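# The Second Life of Cloth: Textile Recovery in the Regional Shires

Jun 23, 2022 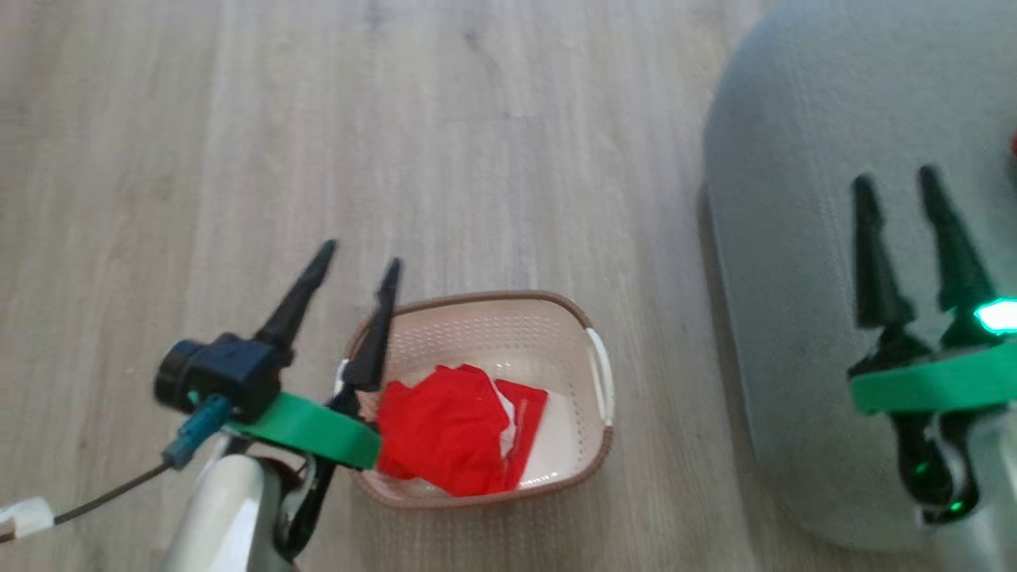 What happens to household textiles once they are too worn to be sold in a charity shop?

Most are baled and sent to landfill or exported for sorting, while a smaller share is cut into industrial wiping cloths or shredded for insulation and mattress filling. The proportions vary by district and depend largely on whether a sorting facility lies within economical trucking distance.

That last consideration has shaped the work of the Resham Textile Recovery Programme, established three years ago to serve councils outside the metropolitan area. The programme operates from a former wool store at Trurnasov, beside the rail siding, and accepts clothing, bed linen, towels and curtains from member councils. Footwear and carpet are excluded under the current agreement.

The building was selected for its floor loading and its raking skylights. Wool classers once relied on an even southern light to judge the fleece, and the same light now serves staff who must distinguish cotton from polyester blends by eye and hand. Garment labels are of limited assistance. Many have been removed by the wearer, and others have faded beyond reading after years of laundering.

Sorting proceeds in two stages. Items fit for wear are withdrawn first and returned to charitable partners in the district of origin. The remainder is graded by fibre and colour. White cotton commands the highest price, as it can be cut into wipers for printers and painters without risk of dye transfer. Dark synthetics have the fewest buyers, and the programme has at times held bales of them for an entire season.

The Reler line, named for the workshop that built it, was commissioned last November. It strips zips, buttons and rivets from heavy garments before shredding and is designed to process 3000 kilograms in a working week. Denim remains its most demanding feedstock. Copper rivets pass the first set of rollers without difficulty but have damaged blades further along, and the maintenance schedule has been shortened accordingly.

Hafiz Sitompul, who manages operations at Trurnasov, attributes much of the programme's early difficulty to moisture. "A single damp towel will spoil the clothing packed around it," he said. "By the time the bale is opened, the mildew has travelled, and the whole lot is downgraded. We ask households to dry everything fully, even the items they consider rags."

The programme's published guidance reflects that request. Residents are asked to wash and dry all textiles, to tie them in a closed bag and to keep oily cloths out of the collection entirely. Oil-soaked cotton can heat of its own accord in storage, and the programme's insurer has made its exclusion a condition of cover.

Collection arrangements differ between councils. Some maintain bins at transfer stations, while others have preferred a kerbside service on booked days. The Antoniadis district trial, which covered 39 streets and 2129 households, favoured the second method. Contamination was markedly lower than at the unattended bins, although the cost of each run was higher, particularly on the unsealed roads to the north of the township. The council has extended the service until the end of the financial year and will then consider whether to recover part of the cost through rates.

Demand for the finished material is less settled. Shredded fibre is sold chiefly to a manufacturer of acoustic panels, and the programme has acknowledged its reliance on one buyer. Discussions are under way with two producers of furniture padding, both of which require a consistent colour and a longer fibre than the present line can supply. A second carding unit would address the matter - its purchase has been deferred pending the next funding round.

Wiping cloths are sold from the loading dock in ten-kilogram cartons, with white and mixed colours priced separately. Orders from mechanical workshops and shearing contractors are accepted by telephone and may be collected from the siding entrance on Depot Road.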